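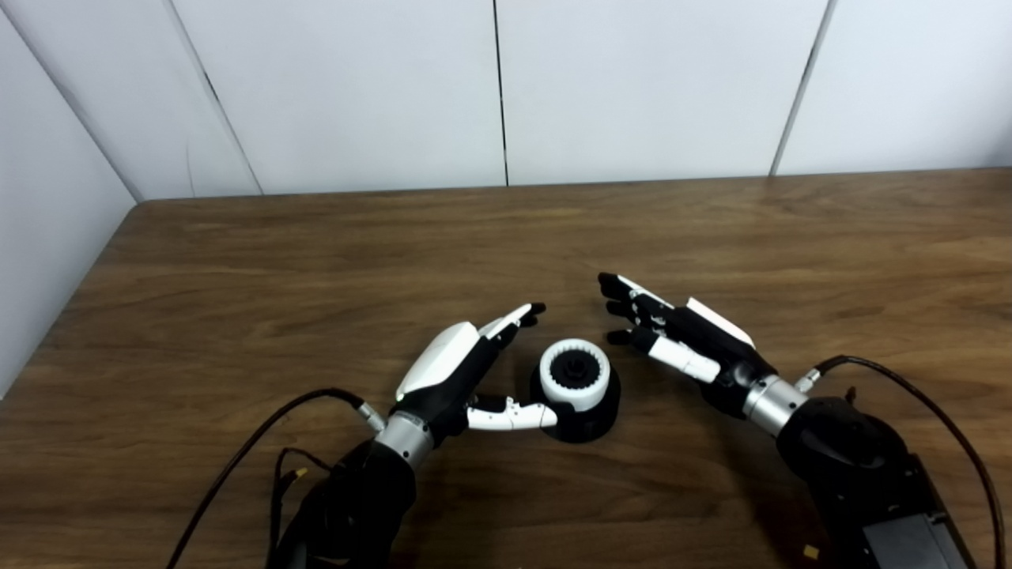 # Stutunier Gear Assembly Piece, Order No. 318

The Stutunier is a small cylindrical gear piece for technical schools, training workshops and assembly courses. It is supplied by Hofstetter as part of the Clutivora teaching range and is intended for use on an ordinary table or workbench.

## Construction

The piece has a black base with a white ring on top. Ridged, gear-like teeth line the inner edge of the ring, and a black gear-shaped core sits within it. The core can be seen from above when the piece is standing on its base, so that learners can inspect the fit without lifting it. The contrast between white and black was retained from the first series at the request of several schools, whose instructors found it easier to point out the teeth to a group.

The piece requires no clamp or stand.

## Use in teaching

The Stutunier is suited to introductory lessons on toothed parts, seating and alignment. Learners place the core in the ring, check that it is properly seated, and remove it again. The exercise may be carried out by one person or by a pair. For pairs, the piece should be placed near the middle of the table, within easy reach of both.

The core should be lowered straight into the ring. If it does not seat, it should be lifted out, turned slightly and tried again. Pressing on a tilted core marks the teeth, and pieces damaged in this manner are excluded from the guarantee.

An exercise booklet by Arne Ostermann accompanies every order. The current edition replaces the August edition, in which the order of the second and third exercises was reversed. Schools holding the earlier booklet may request a replacement at no charge.

## Scope of supply

- Gear assembly piece, complete with base, ring and core
- Exercise booklet
- Storage bag

The piece is also available as a class set of 4, packed in a divided box. Spare cores and rings may be ordered individually. Parts from the first series are not interchangeable with those offered on this page.

## Care and storage

Wipe the piece with a dry cloth after use. A soft brush may be used between the teeth. Oil and grease are not required and should not be applied, as they collect dust and make the core difficult to hold. Keep the piece away from direct heat and return it to its bag at the end of the lesson.

## Guarantee and orders

The guarantee period is 2 years from delivery. Orders are accepted in writing and should state the order number, the quantity and the name of the department. The Stutunier is in use in almost 700 classrooms and training workshops, and a list of reference schools is available on request.

Enquiries regarding class sets and spare parts should be addressed to Arne Ehlers, Teaching Equipment, Hofstetter.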